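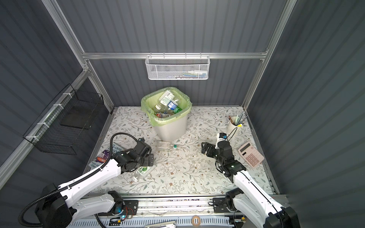 ## 3. Materials and Methods

### 3.1 Sample

Households were recruited through the billing list of the Hallier water district. A letter was sent to every address on the list in the spring, and those who replied were screened by telephone. Addresses with a shared chute or a communal collection room were excluded, as the contents of a single dwelling's bin could not be separated from those of its neighbors. The final sample contained 100 households. No household withdrew during the collection period, although several missed one pickup and were asked to hold the bag over to the next.

The sample is not representative of the district as a whole. Detached houses are overrepresented, and renters responded at a lower rate than owners. Tenure was therefore entered as a covariate in all models reported in Section 4. Household size was recorded at screening and again at the close of collection, and the second value was used where the two differed.

### 3.2 Collection

Each household received a supply of numbered bin liners and was asked to use them in the container it normally used for empty beverage and cleaning product bottles. No instructions were given on rinsing, crushing, or the removal of caps. This follows Sadeghi and Najafi, who found that even a short written prompt on rinsing changed the residual liquid in returned bottles for several weeks after the prompt was given. Participants were told only that the study concerned "household packaging."

Filled liners were tied by the householder and left at the curb before 7 a.m. They were transported in rigid crates to limit compression in transit. Liners that arrived torn were logged, and their contents were included in the item count but left out of the analysis of residual volume.
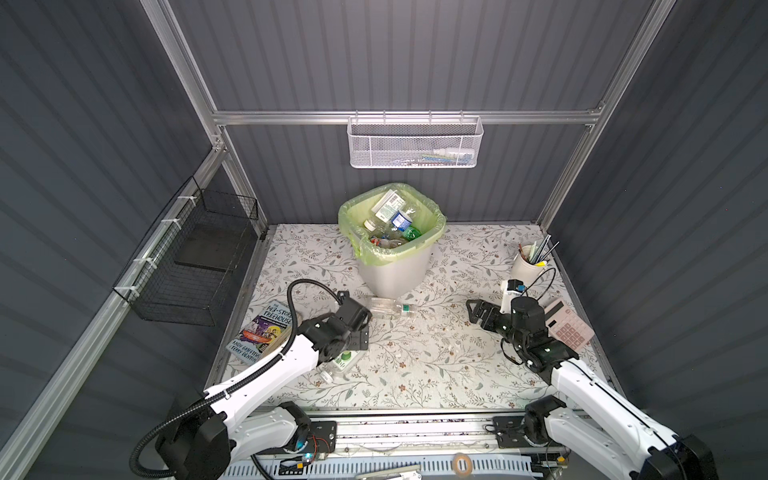

77

### 3.3 Sorting and coding

Bags were opened on the day of arrival. A total of 3,790 items met the inclusion criteria: a blow-molded plastic bottle with a threaded neck and a nominal capacity no greater than 2,000 mL. Jars, tubs, and trays were set aside and are not considered further. Bottles with pump or trigger closures were retained and coded under a separate closure type.

Each item was coded on five variables. Closure state was recorded as present, absent, or partly threaded. Deformation was recorded on a four-point scale from intact to flat. Label state was recorded as complete, torn, or missing, with full-body shrink sleeves noted separately. Body color was coded as clear, green, blue, white, or other. Residual volume was found by weighing the item before and after draining for one minute in an inverted position. Items holding viscous products, chiefly detergent and cooking oil, were drained for five minutes.

Product densities were taken from package information where given. Where none was given, a value was assigned by product class. The effect of this substitution was small for beverages and larger for shampoos and detergents, and the results for those classes should be read with this in mind.

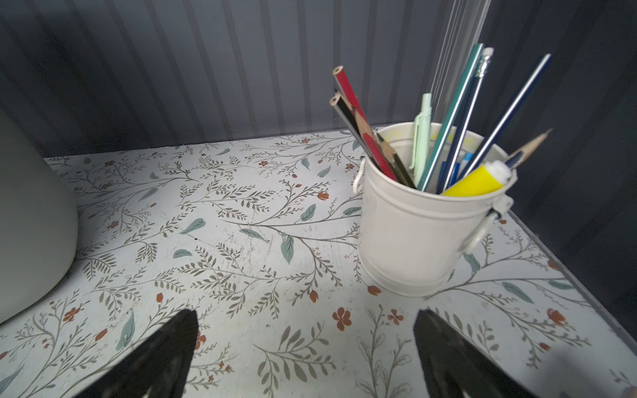 Two coders, P. Ametepe and S. Naseri, worked independently on the first ten bags from each collection round. Agreement was high for closure state and body color and lower for deformation, where most disagreements fell between the two middle categories. Those categories were merged before analysis. The remaining disagreements were settled by a third coder, E. N. Güneş, who had no access to the household number. Coding of the rest of the bags was divided between the first two coders by odd and even liner number.

### 3.4 Container type

A secondary question concerned whether the receptacle itself affects the state in which a bottle is discarded. Households were grouped by the container in use at screening: open bin with liner, lidded bin with liner, crate, or loose bag. Container volume was measured to the rim. Householders who changed containers during the study were assigned to the type used for the greater number of pickups. Most open bins were small enough to stand on a counter or beside a sink. An open bin with its liner folded over the rim is shown in Figure 2.

**Figure 2.** Open bin with folded liner, and plastic bottles.

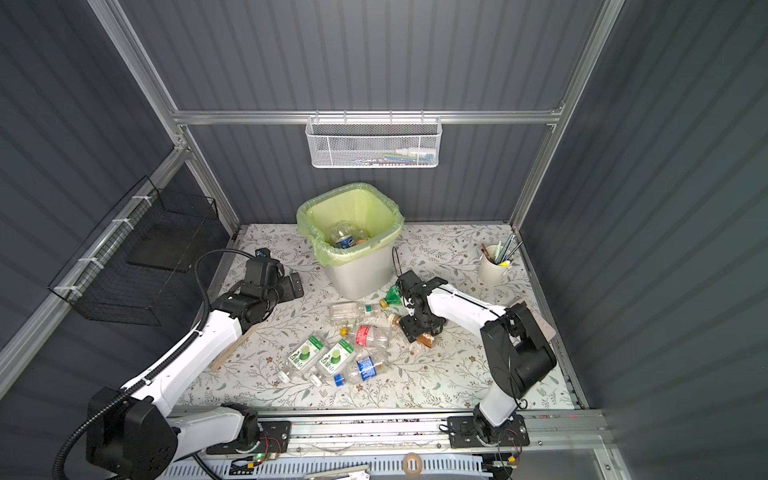 The expected relation was that smaller containers would produce more deformation, as householders crush bottles to delay emptying. A competing account, put forward in the Babaei trial, holds that crushing is a habit fixed well before the present container was bought and varies little with its size. The two accounts make different predictions for households that changed containers partway through, and these were analyzed as a subgroup.

### 3.5 Statistical treatment

Closure state was modeled by mixed-effects logistic regression with household as a random intercept. Deformation was modeled as an ordered outcome with the same structure. Fixed effects were container type, container volume, household size, tenure, and collection round. Residual volume was strongly right-skewed, with a large share of items at or near zero, and was handled in two parts: the probability of any measurable residue, and the log of the volume where residue was present.

Bags were not weighted by item count. A sensitivity analysis in which each household contributed equally gave estimates of the same sign for every fixed effect except collection round.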